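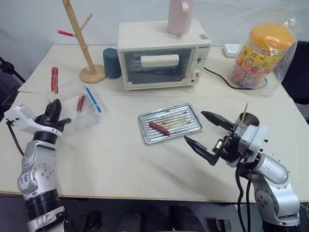
Can robots do kitchen jobs yet, or is it all still showing off?
Asked by Hye-jin Ok in Home tech, Surnlow Community Help

My mum has bad hands and I keep seeing clips of arms cooking things, folding towels etc. Proper question – is there anything that can do a simple tea yet? Not a banquet. Sausages out of the packet, onto a tray, in a little oven, back out, onto a plate. And then wash the tray, thats the bit she hates. Budget would be 3000 at the very most and I'd need to persuade my brother. Don't need it quick. Need it safe.

3 answers

Gearóid Hegarty
Short answer no. Longer answer, bits of it.

Picking up one sausage off a tray, yes, I've seen that done plenty. Getting one onto a skewer is harder, it's soft and it rolls and the stick wants to go in straight. Two arms helps a lot, one to hold and one to do. Oven door is fiddly, dials worse. Then somebody moves the jug and the whole thing needs showing again. I worked on the Kazmi line till September (packing, not cooking) and ours would do the same box all day, but turn the box round and it sat there.

Washing up a greasy tray – not in a home, not that I've seen. Grease between the ridges is a pain for me and I've got fingers.

For 3000 you might get a hobby arm. You would not get one I'd leave next to a hot oven with your mum. Ask me again in a few years.

Marked helpful by 20 people

Lucie Zacharias
Agree with the above mostly but dont write it off. Depends what you call a chore. Hoovering, mowing, fine, done. Anything with loose food and heat, no. The clips are usually one job practised hundreds of times, same table, same tray, and often someone is steering the arms by hand out of shot. Always check if it says teleoperated. If it doesn't say, assume it is. Also check if its been speeded up, a lot are.

For your mum now I'd look at:
lightweight tray with proper handles
tray liners, so no scrubbing
long tongs, the spring sort not the scissor sort
oven at worktop height so no bending

All that was under 300 for my aunt including the oven. An occupational therapist can come and look at the kitchen, ask the GP to refer, ours took a while but was worth it.

Min-kyu Bae
get an air fryer

Reply from Hye-jin Ok
Thanks all. Hadn't thought about the steering thing, will look again at the ones I saved. Going for liners and tongs first. Min-kyu she has one, she keeps jumpers on it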